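Lekgate track car build – progress report to the Closus fund
November 15, 2022 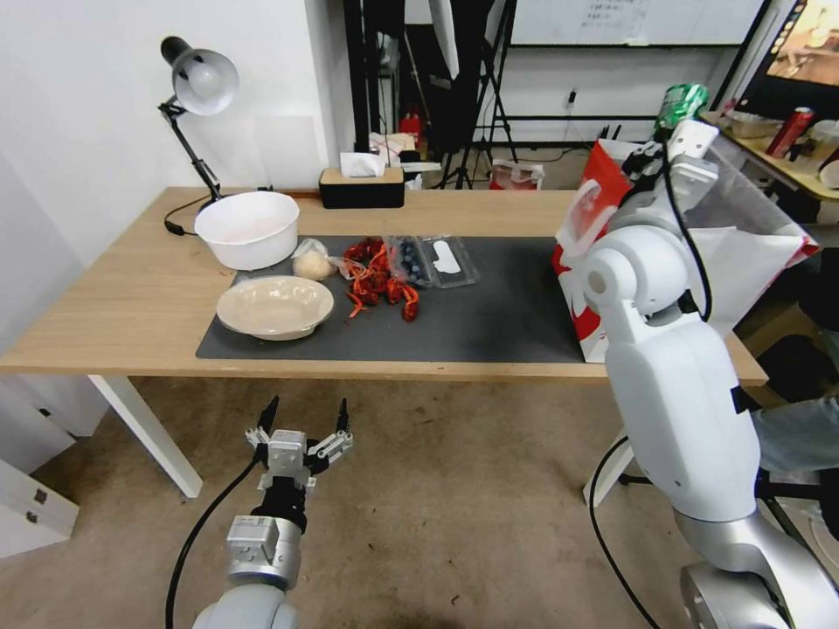
Good news first – the engine is back in the car and it runs! We've put 882 of your dollars into the gearbox rebuild so far, plus 2423 on brakes and tyres (the tyres hurt, I won't lie). Orakzai had the calipers on back order for ages, so I ended up going with Bakitix and I'm really happy with the colour. Most of the small jobs get done at night on the grey mat, under the desk lamp with the black arm, and that's where the carb rebuild is up to now. Two jets still to go.

Still on the list: the wiring behind the dash, a new seat mount and the rear wheel alignment. I'd like to do 50 laps at Lekgate before we enter anything, and February looks realistic if the seat mount turns up. Could you release the second payment before then? I'll send the receipts through with the next update.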